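Stockroom and Storage Corner Walk-Through, Flerkari Graltstead
Checklist with inspector's comments, December round
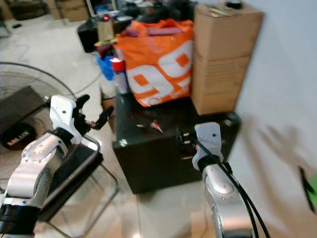 Do bags and boxes really need their own inspection?
According to head office they do, because a corner that fills up with packaging is harder to keep clear than one that is used every day. I have my doubts that a form fixes it, but the items below are the ones I check.

Unit 1157, back storage corner. Rating scale: OK, FIX, or ASK (somebody has to tell me what it is for).

1. Stacked cartons stable
FIX. Two cardboard boxes, one on the other, and the upper one is slightly offset. It is also the taller of the two. I was told last round that this stack was "temporary." Square it up or split it.

2. Nothing left on top of cartons
FIX. There is a small dark object on the folded flap. A flap is not a shelf. Whoever put it there can come and get it.

3. Carton labels readable from the front
ASK. The lower box has printing on its front but it is faint. The form says "legible at arm's length" and I would not sign for that. Write the contents on with a marker. The Lanano labels we were promised would make everything clear have yet to make anything clear to me.

4. Shopping bags emptied and folded
ASK. The big orange bag with the 99 on it is up on the black box, next to the cartons. Bags are supposed to be a way of getting things into the store, and in my experience they turn into furniture. Say what is in it or take it away. The same goes for the blue bag behind.

5. Floor clear
FIX. Black bag on the floor, toward the back. The answer on the self-check sheet was "floor clear, all areas." I would like to know which floor.

6. Cans and containers identified
ASK. One white can with a red top, one beige container with a red label near the top. Both may be perfectly harmless. The rule is that contents and date go on the storage list, and the list on the door has neither item. If it is food, it goes to the break room. If it is a cleaning product, it goes in the locked cabinet.

7. Small loose items
FIX. A small white item and something red and white, maybe a clip or a pin, on the flat top of the black box. If it is a pin it belongs in a lidded tub, and if it is a clip it belongs there too.

8. Wall condition
OK. Plain and white where I could see it. I did not move the boxes to look behind them, so take this as half an OK.

9. Clearance to wall
ASK. The cartons stand close to it. The form wants 3 inches and I had no tape measure with me. Measure and write it in.

10. Self-check sheet filled in weekly
FIX. Signed for every Tuesday in the same pen, in what looks like one sitting. I will leave it at that.

Follow-up
Up to 2 weeks to close the FIX items. ASK items need a written answer, and "Bălan branch does it this way" does not count as one. I have seen the Bălan branch.

Send the sheet back with the storage list attached.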